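Lilmont Street Tree and Garden Club
Minutes of the spring meeting, 13/04/2019

I took the notes again because I was the last one through the door, so apologies for the handwriting you can't see and the coffee ring you can't see either. I've typed it up as close as I can to the order we talked in (we did wander!).

We got going a bit after ten. The February minutes were read out and approved with one fix: the mulch came from the Rakenstead yard and not the county one. I had that wrong, sorry.

Money

We have $153 in the account after paying for the stakes and ties. The seed swap brought in $86, which is already in that number, so please don't add it on top like I did the first time. We agreed to keep $50 back for hoses, as the long green one has split again near the tap end and I don't think more tape is going to save it.

Pear trees on the Rakenstead road

This took up most of the morning. The row between the bridge and the feed store flowered early and then we had that hard frost, and a good many of the blossoms have gone brown in the middle. I walked the row on Thursday and I'd say the north end got the worst of it. I was all for pruning out the sad-looking tips right away, and I said so at some length.

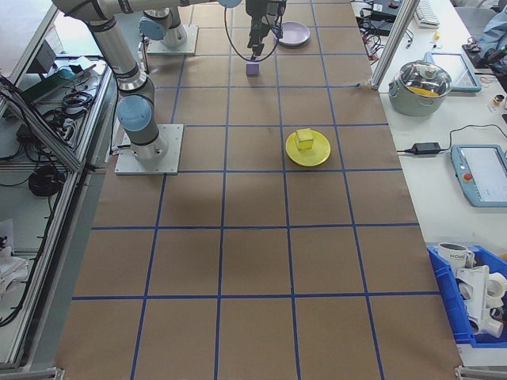

Yusuf thought that was too soon and asked that we leave the trees alone until the leaves are fully out, so we can see which wood is dead and which is just sulking. There was a lot of nodding at this. I held out for a while, then gave in. Agreed: no pruning on the row until the next meeting, but anyone passing can pick up fallen twigs.

We also talked about the two young trees by the bus stop. The ties on both are too tight and starting to bite into the bark. I'll loosen them this week if somebody can lend me a short ladder.

Planting plan for the library bed

I brought my drawing, which got rained on, but you could mostly read it. Asters at the back, coneflowers through the middle, and creeping thyme along the path where people cut the corner. There was a vote for adding something that blooms in April so the bed isn't bare mud for half the spring. Grape hyacinths won, just ahead of more daffodils (we have so many daffodils). Bulbs wouldn't go in until fall, so this doesn't cost us anything yet.

The spacing was argued over too. I'd put the coneflowers close together and was told, kindly, that they'd be fighting by next summer. I've moved them out to a foot and a half and dropped one clump.

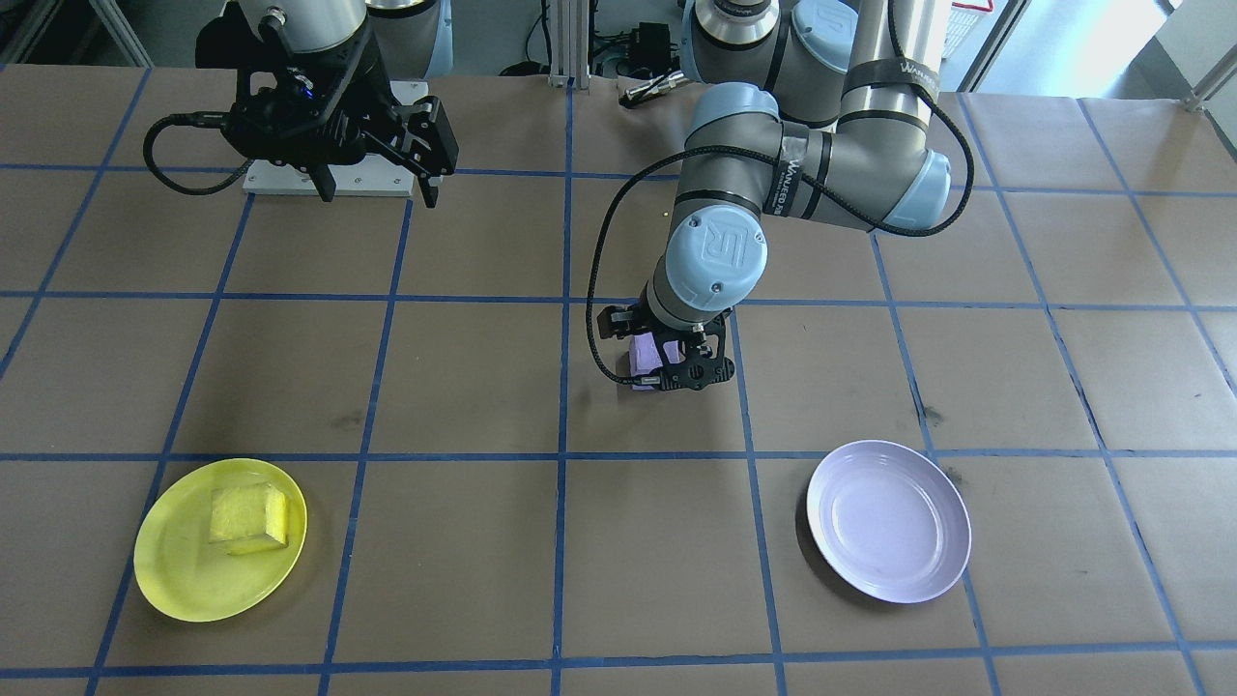 Brown paper and blue tape on the worktable.

Watering

We're going to try Gurnidance for the watering rota. It's a sign-up page you can open on a phone, and you get a reminder the night before your turn. I set up a test week and it worked fine on mine. If you'd rather stay on the paper list, tell me and I'll put your name in for you. Turns start the first week of May, evenings only, and please coil the hose when you're done!

Other bits

The compost bin lid has blown off again. It's behind the shed with a brick on it for now.

Somebody left a pair of gray gardening gloves at the seed swap. They're in the drawer under the kettle.

Plant sale: still no date. I'll ask Lilmont Library about using their front steps and report back.

We stopped a little before noon. Next meeting same place, same time, and I'll bring the corrected drawing in a plastic sleeve.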